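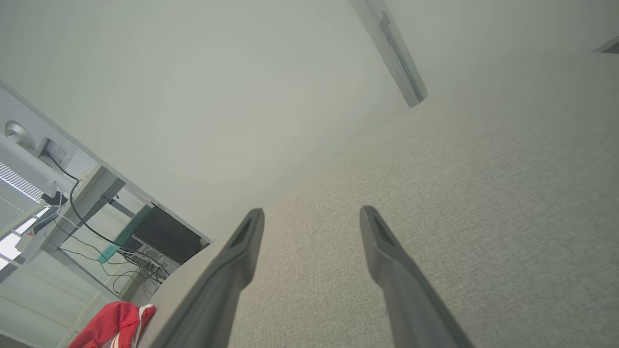
Low-pile carpet in a pale beige-grey fleck, up against a plain wall.

Pale carpet in the workroom: which tips hold up

Zusa Home Notes, 13 January 2023

Every article on cleaning a home office floor seems to have been copied from another one. Sprinkle bicarb, leave it overnight, marvel at the result. I have had pale, short-pile carpet under a desk for long enough to have tried most of this, and my opinion of the standard advice has gone down with each bucket. What follows is what I still do, what I've given up, and one or two things I can't make my mind up about.

The speckle

Shops sell flecked carpet as the kind that hides dirt. It hides crumbs and bits of thread. It doesn't hide a tea ring or the grey patch under a pair of feet, and by the time you notice that patch it is usually well established. Crouch by the wall with a torch held flat to the floor and look across the pile once a month. Ugly, but you'll know where you stand.

The line along the wall

Pale carpet that meets a pale wall can get a dark line where the two join. The usual explanation is that you aren't vacuuming enough. I don't believe it, or not as the whole story: air creeps through the gap at the edge and the carpet acts as a filter, so you can vacuum the middle of the room daily and still get the line.

For this, take the head off the vacuum and use the crevice tool dry, slowly, along the whole edge. Then a soft brush, then the crevice tool again. Only after that should anything damp go near it. If you wet the line first you have made a paste, and I speak as someone who made several feet of it in November.

A drop of washing-up liquid in a bowl of warm water will do, on a white cloth that's been wrung out hard. Work from the wall outwards and keep the cloth off the paint. Matt emulsion picks up a shiny smear if you rub it, and then you have two jobs.

Bicarbonate of soda

Fine for a smell, in small amounts. As a stain remover I think it's mostly wishful thinking. The powder gets down into a short, dense pile and a good deal of it stays there, and it does your vacuum's filter no favours either. The websites with 101 uses for it never seem to include a photo of the filter.

I also tried Plavumach powder, on the strength of a recommendation in a comments section. The room smelled strongly of lemons. The carpet looked the same to me before and after, and I did half the floor only so that I could compare. Perhaps it does more for thicker carpet. I haven't bought a second tub.

Desk legs and chair feet

The ice cube trick for dents does work, up to a point. Put one in each dent, let it melt, blot, then lift the pile with the edge of a spoon. On low pile there isn't much to lift, so expect the mark to soften and don't expect it to vanish. Dents that have been there for years have, in my experience, won. Shifting the desk a hand's width sideways is cheaper than any product and hides nothing, but at least no single spot takes all the weight.

Chair mats I go back and forth on. A hard mat saves the pile from castors. It also collects grit underneath, and the grit grinds away where you can't see it. If you have one, lift it and vacuum below. If you know you won't bother with that, I'm not convinced you're better off with it.

Metal strips and channels

Any strip or trim with a groove in it is a dust trap, and no vacuum attachment I own gets right down into one. I bought a Skenorero narrow nozzle for this and it was too wide by the thickness of a coin. An old toothbrush drawn along the groove, with the vacuum hose held just behind it, does a decent job. A cotton bud for the ends. Leave sprays out of it, they run down the groove and come out on the carpet.

Shiny knobs and white desk fittings

Polished metal shows every fingerprint. A dry microfibre cloth deals with it and I've yet to see a polish do any better for everyday marks. White-painted or white plastic parts want a barely damp cloth. Melamine sponges are recommended everywhere, but they are a very fine abrasive, and a glossy finish can come up dull. Try it on the underside first.

How often?

The schedules people print are fantasy. Mine, such as it is: vacuum the desk area when it needs it, edges every 4 weeks or so if I remember, damp cloth on the wall line twice a year. I had a quote for professional cleaning that came to £50 for one small room, and was told I'd need it every season. I asked why every season and didn't get much of an answer. Once, before we repaint, seems plenty to me.

Still undecided: carpet rakes. Mine is in the cupboard and I'll report back if it ever comes out again.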